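Cunudness Assembly Challenge

The Cunudness Assembly Challenge is a student robotics competition in which teams use a two-armed robot to handle small parts laid out on a board. It is run by the engineering department of Juvuscombe College and is open to student teams from any school that has completed the qualifying course. The contest takes its name from the building in which the first trials were held.

History

The challenge grew out of a second-year class in manipulation taught by Ravindra Pandey. Students in the class had been graded on written reports and simulated runs, and Pandey wanted a final project that used real hardware. A trial round with 5 teams was held at the end of the spring term. The first public contest took place on 29/07/2018, with the Zavwood student club as co-organizer. The club has supplied the judges and timekeepers ever since.

The contest was later moved to May so that it would fall before final exams. The class still exists and is the usual route into the contest for Juvuscombe students, although club members may enter without taking it.

Format

Each team works at a single table. The parts are set out on a white board according to a printed plan, and the robot's two hands approach from either side. Parts differ in size and shape, from flat plates and blocks to thin pegs, and most are white or gray.
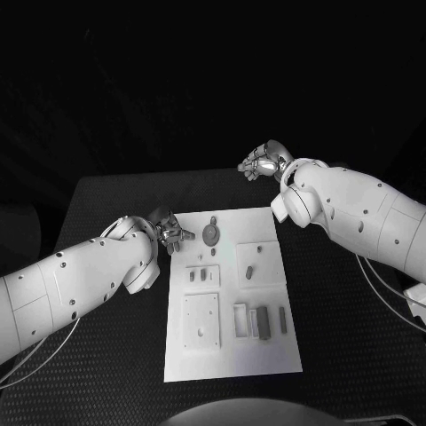
A run is made up of tasks drawn from a published list. Typical tasks include picking up a peg and standing it in a new position, moving a plate without disturbing the parts next to it, and passing a block from one hand to the other. Teams learn the order of tasks on the morning of the contest. A run lasts 300 seconds, and the clock is not stopped for software faults.

Teams may operate the robot remotely, program it in advance, or combine the two. Remote operation was the only method used in the first contest. Programmed entries are scored in a separate division, and a team that takes manual control during a programmed run is moved to the combined division.

Scoring

A perfect run is worth 800 points. Points are given for each completed task, with deductions for dropped parts, parts pushed off the board, and contact between the two arms. Ties are broken by the number of deductions and then by time. The highest total over two runs on the same day is 1177, set by the Shukla team in the remote division.

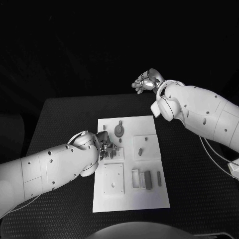

Judges may ask for a part to be put back in its starting place if it was moved by accident before the clock started. They may not do so once a run has begun. Appeals must be made by the team captain before the next team is called to the table.

Teams and training

A team has up to four members, one of whom is named as captain. New members usually begin with the larger blocks and go on to the pegs later in the term. Practice time is booked through the Zavwood club, and teams from other schools are given one practice session on the day before the contest.

Every team must hand in a short logbook listing its practice runs and any changes made to its software. The logbook is not scored, but a team that fails to submit one cannot receive a prize. Past logbooks are kept in the department library and may be read by new teams.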